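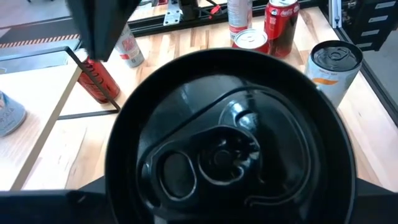 How many examples do you need before a robot picks up a task?

Depends on the task, but for a plain pick and place we start training at a few hundred and look at the failures. The Fullberg set stands at 2,912 episodes right now. That covers 7 tasks, not evenly. More keeps coming in.

What counts as one episode?

One try, start to finish. Arm leaves home position, does the thing, goes back home. If the operator stops to think for a long time we throw it out and redo it. Pauses get learned too -- the arm will sit there hovering and you'll wonder why.

Do you keep the failed ones?

Yes, in a seperate folder. Tagged "miss", "drop" or "knock". Not used for the basic training run. Used for the checker that decides if a grasp went OK.

Why drinks cans?

Cheap, same everywhere, hard in useful ways. Shiny lids throw reflections at the wrist camera and a can that gets bumped falls over. Also close up, the lid fills much of the view and the fingers only show at the bottom corners, so the model has to work from rim and tab. Good practice for it.

Should the table be tidy?

No. Leave other cans standing near the target, different colors, some with only the top in view. Clean tables give you a model that only works on clean tables. Move things between episodes. Not a lot, a hand's width is fine.

Who drives the arm?

Trained operators, 2 per station, swapping every half hour. Tired hands make sloppy data. New people do a practice block first and Liam Brennan goes through it before anything gets uploaded.

Can I send in data from my own arm?

If it's one of the 4 arms on the supported list, yes. Needs wrist video, joint positions and gripper opening, all on the same clock. Run the Revetach checker on it first. It catches most of the timing problems, which is what most rejected uploads get rejected for.

My wrist video is blurry up close. Is that a problem?

Some blur at the edges is normal when the gripper is right over the object. Blur over the whole picture isn't -- check the focus ring, then the exposure. Dont sharpen the video afterward.

What about labels?

One short sentence per episode, written like you'd say it. "Pick up the black can." No codes, no part numbers. Spell out colors. If two cans would fit the sentence, add a word or two till only one does.

When is the next release?

October, if the review of the Nnaji station data is done by then. Old versions stay up.

Filed under: Help > Collecting Data > Common Questions

Contact Fullberg | Copyright Fullberg | Back to top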